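Keeping Newspapers and Cuttings at Home

Guidance for readers of the Gonbridge press archive

Storage
Newsprint yellows quickly in daylight. Keep papers flat in a lidded box, away from radiators, with no more than 22 issues to a stack.

Cuttings
Note the title and page number in pencil on a separate slip. Remove staples and paper clips before filing. Do not use sticky tape. 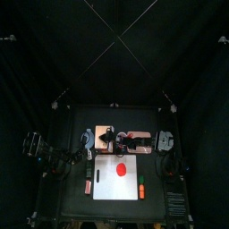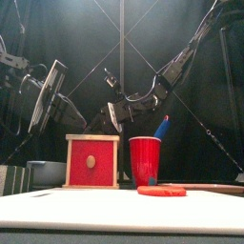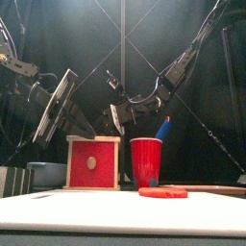
Copying
Copy fragile pages at 400 dpi. Readers may bring up to 9 items to the Vostley desk, which closes at 3 in August.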